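The quiet business of making a room smell of something

The reed diffuser on my hall shelf claimed on its box to last 16 weeks. I wrote the date on the base in April, mostly out of spite, and by the end of the fifteenth day I could no longer smell it at all. Visitors said they could. Visitors are polite.

I have been buying home fragrance for this article ever since, and the bill stands at 581 dollars. That covers oils, sticks, two plug-in gadgets and a ceramic thing from Alstead that does nothing I can identify. I started out doubtful and I would like to report a conversion, but the best I can offer is a few mild exceptions.

The stick-and-bottle kind is the simplest, and I have the least against it. Liquid climbs the stick, the air takes it from there, and there is nothing to switch on. The trouble is that the makers can't leave a simple thing alone. Nilto sells a "slow release" stick that costs twice as much as its ordinary one. I ran both side by side in identical bottles, in the same back bedroom with the door shut, and I couldn't tell them apart with my nose or with a ruler held against the level. A shop in Jalamham told me I had "untrained air." I asked what that meant and was shown a candle.

Then come the devices. These have a button and a lid with a hole in it, and the promise is that you are in charge: press for more, press again for less. In practice I found two settings, which were dentist's waiting room and off. Some of them also claim to humidify, a large claim for something that fits in one hand.

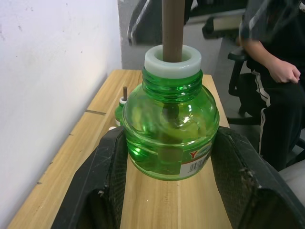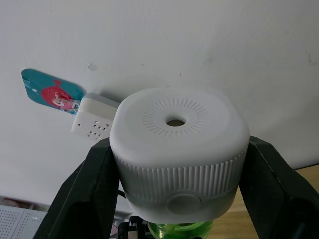 Green bottle with a white collar and a brown rod; white unit with a ribbed lid and a round gray button.

What bothers me more than the smell is the design talk. The brochure from Ziółkowski runs to a page and a half on the "ritual of the lid." I have taken lids off things all my life without ritual. Ribs, ridges and grooves are everywhere in this trade, and I will admit that a ribbed band is easier to grip with oily fingers than a smooth one. You will have oily fingers. Every bottle I filled dribbled at the neck, and the oil took the finish off a side table before I learned to put a saucer down first.

Now for the exceptions. A small bottle in a small bathroom does work, provided you keep the window closed and don't expect it to reach the landing. Turning the sticks over perks things up for a day or so. Cheap unscented sticks did just as well for me as the branded ones, and plain cedar oil outlived everything with a French name.

One reader wrote to say she had logged 1382 hours from a single refill and enclosed a chart. I believe the chart. I would like to know how warm her house is, and whether she has a cold.

As for my hall, the diffuser is still on its shelf with an inch of oil in it. Last week I opened the front door and the back door together for ten minutes, and the place smelled of cut grass until supper.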